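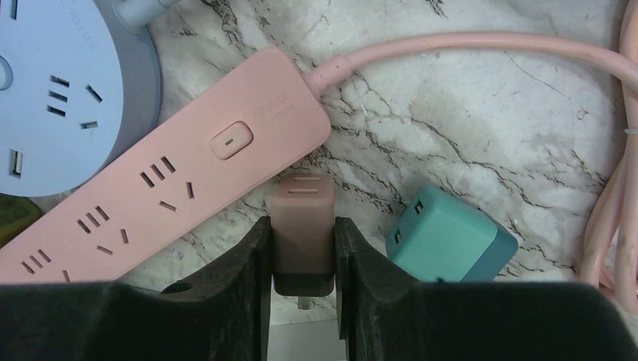 Flelero charging tables: how we're getting on

Hello all at Pedudetti, and thank you for your patience with me over the last report, which I know came in as one very long paragraph. I've put headings in this time! What follows covers everything from the start of the second stage up to the end of July, so the sorting, the buying, the first two tables and the bits that went a bit sideways.

For anyone new on your side, Flelero is our shared charging project at the Chae building. People staying on the upper floors have one or two wall sockets per room and far more things to charge than that, so we've been setting up tables on the landings and in the lounge where you can sit down, plug in a phone or a laptop and have a cup of tea while it fills up. Gonura runs it day to day, your grant pays for the equipment and the checking, and the residents tell us loudly when we've put something in the wrong place.

Sorting what we had

The first job was the cupboard. I'd been putting it off, I admit, as the cupboard had turned into the place where every spare cable in the building went to be forgotten. We carried the lot out in crates and ended up with 158 bits and pieces, counting every charger, adapter, strip and lead. I wrote them all down, which took two afternoons and most of a packet of biscuits.

We made a rule before we began: anything cracked, scorched, rattling or with a nick in the flex went straight in the recycling crate, however nice it looked. That was harder to stick to than I expected (there was a lovely long extension lead with a tiny split near the plug, and I went back to look at it twice). It's gone now. The leads that passed our look-over went on to the electrician, who tested them in one go and charged us for a half day, so that came in under what I'd put in the budget.

What we were left with was a decent pile of small USB chargers and very few things to plug them into. So nearly all the buying has been sockets and strips.

Choosing the sockets

I'd promised you in the last report that we'd try a few different shapes before ordering in bulk, and I'm so glad we did. We've been looking at the long bar kind and the round flat kind side by side.

The long strips are the easy ones to love. The pink one has its switch up near the cord end, then the sockets in a row all the way down, and you can see at a glance what's free. It's also a very cheerful colour, and I've stopped pretending that doesn't matter to me. Everything on the tables used to be black or grey and we lost things constantly under coats and newspapers.

The light blue round one is a different idea, with the openings arranged round a flat face so people can come at it from different sides. In the lounge that's been brilliant. Four people can sit round a table and no one has to reach across somebody's dinner. It does get crowded though. A chunky charger put in at an angle can lean over the opening next door, and then you've got a socket that's free on paper and no good to anybody.

My feeling now is round ones for the middle of tables and long ones for along the wall. One resident asked why we couldn't have a mixture on every table and I didn't have a good answer, so we're trying that on the second floor as well.

Colours

You may remember the plan to use colour as a way of finding things. It started as a small idea of mine and it's grown. We have pink, blue, yellow and green turning up across the chargers and sockets, and people have taken to it in their own way. "Can you pass me the mustard one" is now a normal thing to hear in our lounge.

I did try to make it official, with a chart on the wall saying which colour lived on which table. That lasted less than a fortnight. The chargers wander, the chart was wrong by the weekend, and a couple of people felt told off by it. I've taken it down. We now have one tray per table and a simple request that the tray has chargers in it at bedtime, any colour you like.

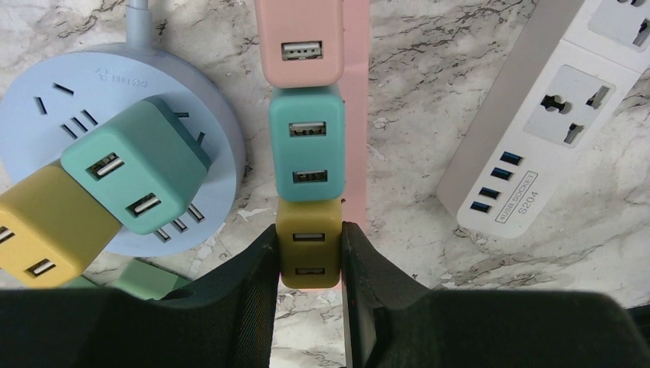

The chargers themselves

We've kept to plain USB chargers, and where we've had a choice I've gone for the ones with two ports. It sounds like a tiny thing but it makes such a difference when there's a parent with two phones, or someone with a phone and a reading light. The single ones are still useful and we haven't thrown any out, they just tend to be the last to leave the tray.

Something we hadn't thought about enough is newer phones. Quite a few residents have a cable with the smaller oval plug at both ends, and that simply won't go into the older type of USB port. We've bought 20 cables with the older plug on one end and the newer on the other, and they went out like hot cakes. I'd like to buy more of these before anything else. They're cheap and they solve the problem for far more people than a new set of chargers would.

We've had some chargers walk off, of course. I'd allowed for it in the budget and I'm not going to chase anybody for one. If someone has taken a charger up to their room and they're using it, then it's doing the job you paid for, just upstairs.

The tables

Two are up and being used, one in the lounge and one on the first landing. The second-floor one is nearly there.

The lounge table was the simplest. There was already a wall socket behind it, so the lead goes straight down the back and along the skirting. We've used cord clips so it doesn't droop, and there's a rubber cover where it crosses the gap by the door.

The first landing was fiddlier. We'd picked a spot that looked perfect on the floor plan and then found the door to the linen room opened right into it. We shifted everything along by a table's width, which put us further from the wall socket, and I had to swap the lead for a longer one. I won't have one strip plugged into another, and I've put that in writing for the evening team too. It's the one rule I'm a real bore about.

We did have a grumble about noise on that landing in the first couple of weeks, with people chatting while they waited for their phones. We agreed with the residents that the landing table switches off at 10pm and the lounge one stays on. It's worked well enough, and the people who complained have been down to use it themselves!

The second-floor table is waiting on a wall socket being moved. The electrician has been and had a look, and we've got a price.

Who's using it

I don't make people sign in, it would put everybody off, so take this as a head count done by me and the evening team with a cup in one hand. On a busy evening we get over 30 people stopping by across the two tables. Mornings are quiet. The big rush is straight after tea, when everyone's been out all day and come back with a flat battery.

What I hadn't expected is the sitting. I'd pictured people plugging in and going off again, and some do, but plenty stay. There's a card game most nights now. Children do their homework on the lounge table with a tablet plugged in, and a couple of people use it to make calls to family abroad, as they can keep the phone charging for as long as the call lasts. One lady told me she'd lived on the same floor as her neighbour for months and first spoke to her when they both wanted the same socket.

It hasn't all been lovely. We had two arguments over someone unplugging someone else's phone, and we've put up a small sign asking people to check first. It's in four languages and the spelling has been corrected by hand in at least two of them.

Money

The equipment and testing budget for this stage was 3464. We've spent most of the sockets part, a bit more than planned on cables and a good deal less than planned on chargers, thanks to the cupboard. The testing came in under. The one thing I didn't budget for was moving that wall socket, and I'd like to cover it from what we've saved on chargers if you're happy with that. I've sent the receipts separately, in date order this time.

I'd be grateful for a yes or no on the wall socket before the next stage starts, so I can book the electrician.

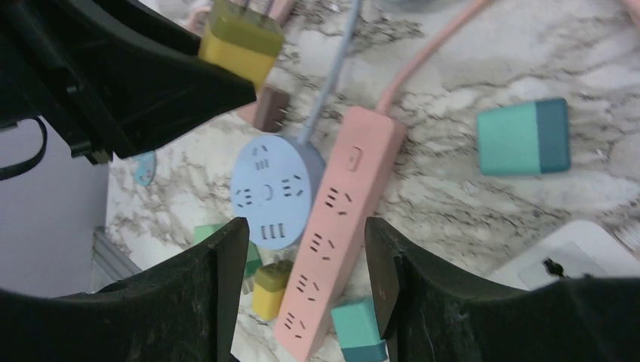 Bethan Astley
Project Lead, Flelero, Gonura

What I'm planning for the next stage

First is finishing the second floor. Once the wall socket is moved I can have the table up within the week, and I've got the clips, the tray and the sign ready to go.

After that I want to settle the question of long strips against round ones. I'll ask residents on each floor what they'd choose and then order to match. I'd also like to look at the bigger adapters, which are handy but take up such a lot of room next to each other. A row of sockets soon fills up when each plug is wider than the space it's been given.

More cables, as I said. And I'd like to do a short drop-in evening on looking after leads at home: not running them under rugs, not pulling them out by the flex, what a scorched plug looks like and what to do if you find one. Several families are due to move on to their own places before winter and I'd like them to go with a tested strip of their own. I haven't costed that properly yet. I'll put some sums together and send them over with the next report, and if any of you fancy coming to see the tables first, come after tea when it's busy. Bring a phone that needs charging.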